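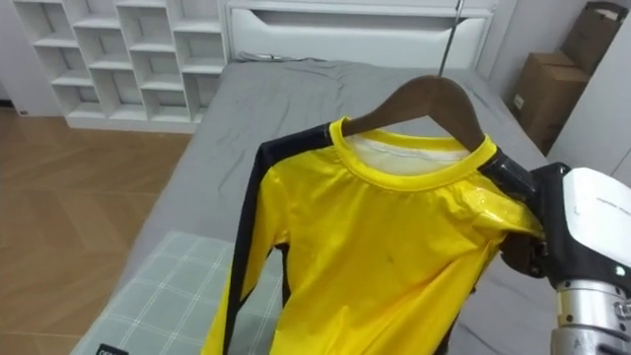
January, 8.40 am. Carried on with the clothing guide for the Vunedville and Sastitlow chapels. We have 183 intake sheets back from the two branches, and on most of them the box marked "type of neck" has been left blank, so I went through the notes column by hand. Shirts and blouses that button are no bother. Tops with a closed ribbed collar, like the bright yellow one with the black stripe, take longer, as we open the back seam from the hem up to the collar and then have to finish the edge so it lies flat on the pillow side. Contrast stripes need matching at the shoulder when the back is tacked down again. I have added a line for that.

Seam test: 10 practice pieces, opened and closed with the Meinecke tape. Two lifted at the neck end after being left overnight. The other eight held. I think the two were mine and I pressed them too briefly. Will repeat with a longer press before blaming the tape. Hand tacking still looks better on thin sports fabric, and it can be undone if the family changes their mind about what goes with whom.

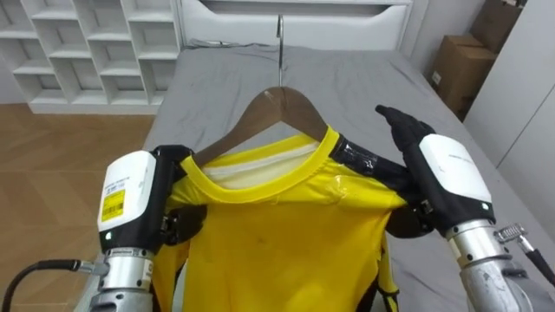
Pejman Mirzaei
Clothing and linings, workshop

Hangers. Please keep each garment on the hanger it arrived on until it has been tagged. Sastitlow has been moving everything on to ours and the returns are getting muddled. Tag goes on the hook, with the intake number and branch letter only. No surnames on the outside.

Linings: 481 metres of the cream left by the book, which seems high. Need to measure the open rolls. The Ekness order can wait until that is done.

Steamer is leaving marks on synthetics again. Use the pressing cloth and the low setting, and do the inside first.

Still to do: redraw the intake sheet with tick boxes for the neck, ask Vunedville about shoes, find the short bodkin.

3 shares | 2 comments

Workshop notes | Contact the workshop | Back to top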